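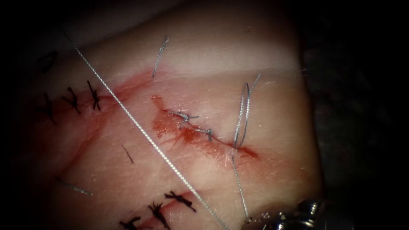
Suturing practice, March sessions

The suturing bench is in the Groveo skills room. The bench was set up by Tanveer Durrani and is open to anyone who has finished the introductory knot course. Gangadharan Salian keeps the page and writes the notes.

Pad and wound
The tissue pad is pale and rubbery, with a smooth surface and a whiter, slightly raised band along the top. The incision is short and runs on a diagonal. Red blood has spread around it in an uneven patch, darkest along the cut edges and thinner toward the upper left, where it breaks into streaks and small drops.

Finished knots
Two small knots sit along the incision, both with the tails cut short. On the first one the tails splay outward. We ask for short tails on this exercise – long ones get caught up in the next stitch.

Stitch in progress
The third stitch is at the right end of the wound, with the loop still standing up from the pad and the strand running down to the steel jaws of the gripper. The lower right end of the incision is open, and the blood is deepest there.

Other thread
The long twisted thread on the left passes beside the wound without touching it. A short, curved piece of gray suture also stands up from the band above.

Bench notes
Pads are kept in the Dimis drawers, sorted by thickness. Each person gets 20 minutes at the bench, and a pad can be shared as long as there is uncut surface left. Please put short ends of thread in the tray before the next person sits down.

The sign-up sheet for the next round closes on 10 April 2026. Places are limited to 8 per session.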